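Home | Stories | Places | Food | About

Moving the Seeds: A Talk with the Keeper of the Odera Seed Library

August 3, 2021
4 min read

The seed library in Odera began with one shoebox of beans and a sign-out sheet. It now holds 514 kinds of vegetable, herb and flower, all of them grown within an afternoon's drive of the river, and all free to borrow. You take a packet in spring, you grow it, and in fall you bring some seed back. The woman who runs it asked me to leave her name out ("put the beans in instead"), so I will.

We talked at her place in the thick of a move. She is leaving a drafty house up the valley for a smaller one in Brivport, and the collection is coming with her.

"People think seeds are delicate," she said. "They're tough! What they hate is a hot car. I've had tomato seed come up after 15 years in a desk drawer, and I've lost a whole season of lettuce on one sunny dashboard."

Her favorite is a pole bean called Grustum, brown with a cream eye, which came to her from a neighbor's porch. It climbs anything. She has had it up a drainpipe, a ladder and, one wet May, most of the way over a parked trailer.

"You can eat it green, you can eat it dry, and it makes the best soup you've ever had in your life," she said. "I've handed out 40 packets of it this year and I want every one of those people to call me in October and tell me about the soup."

Then she was off on squash, and I could hardly write fast enough. Torow is the one to try, she says, a flat gray thing that looks like a river stone and keeps until spring on a cool shelf. The catch is that squash cross with each other very easily. To keep the seed true she tapes the female flowers shut the evening before they open, then pollinates them by hand at breakfast.

"It's the nicest job there is — you're out there in your robe with a paintbrush and the bees are furious with you."

Packing day

The jars travel in milk crates with towels between them, and the paper packets go in shallow boxes, filed by family. She labels the lid and one side of each box. The last few had taken over the bedroom.
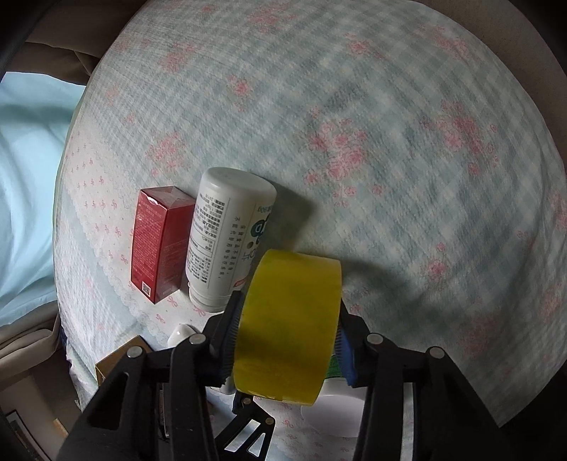 What comes next

The new house has a north-facing pantry, and she talks about it the way other people talk about an ocean view. The first open afternoon will be as soon as the shelves are up. She has room for 30 borrowers at a time if they don't mind standing in the yard.

Beginners should ask for peas, lettuce or the Grustum bean, she says, and leave the squash until their second year. Bring an envelope and a pencil, and write the name down before you leave the porch.

More stories
Three soups for dry beans
A walk along the Brivport canal
How to save tomato seed in a jar
The orchard behind the old school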